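Who Owns the Words on a Holiday Page? A Project Report on Website Terms for Small Campgrounds
Shadi Tarawneh

When I chose this topic in January, my roommate asked whether I had lost a bet. I hadn't! My aunt runs a campsite, and I have been hearing about booking pages and cancellation emails since I was small, so I wanted to know what guests agree to when they click through a site like hers. 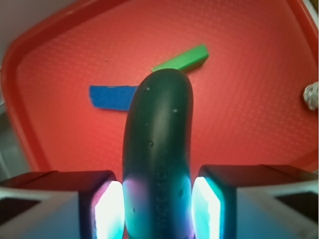
Dellwood, April 19, 2020

For the project I read the terms of use on the websites of 30 small campgrounds and cabin parks, the shortest of which fit in a single paragraph, and the longest of which ran to 900 words before it even got to the matter of pets. I also had two long and very kind phone calls with owners, one at Rakura Cabins and one at Salameh Lake Camp, who let me ask all sorts of beginner's questions.

My first finding is that most owners did not write their own terms. The owner at Rakura told me cheerfully that hers came with the website – she had changed the name at the top and left the rest alone. That explains why her page, which takes no payments, has a whole section on refunds for downloads.

The second finding has to do with photographs. Roughly 90 percent of the sites claim ownership of every picture they show, yet several also invite guests to send in their own vacation snaps. Very few say what happens to those snaps afterward, or whether a guest can ask to have one taken down.
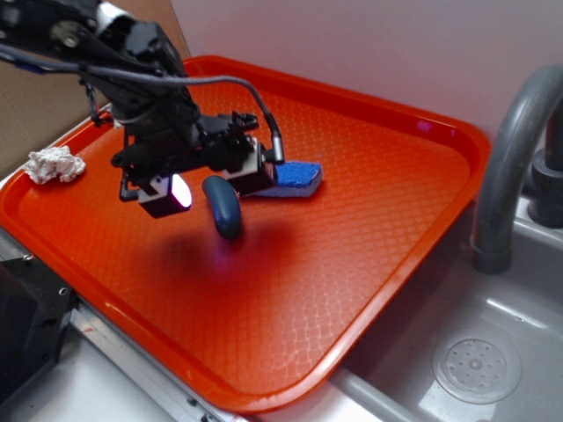 Black arm over the orange-red tray

I had expected the liability wording to be the hardest part to read, and it was. "Provided without warranty of any kind" turned up again and again, usually with nothing to tell a guest whether it meant the website or the cabin. At Salameh they have split the two onto separate pages, with booking terms on one and website terms on the other, and I found that so much easier to follow that I used it as the model for my own draft.

The draft is in Appendix 2. It is written for Zoltau Meadow, my aunt's place, and she has promised to read it once the spring mowing is done. I still need to add a line about guest reviews – my adviser spotted that gap, and I am grateful to her.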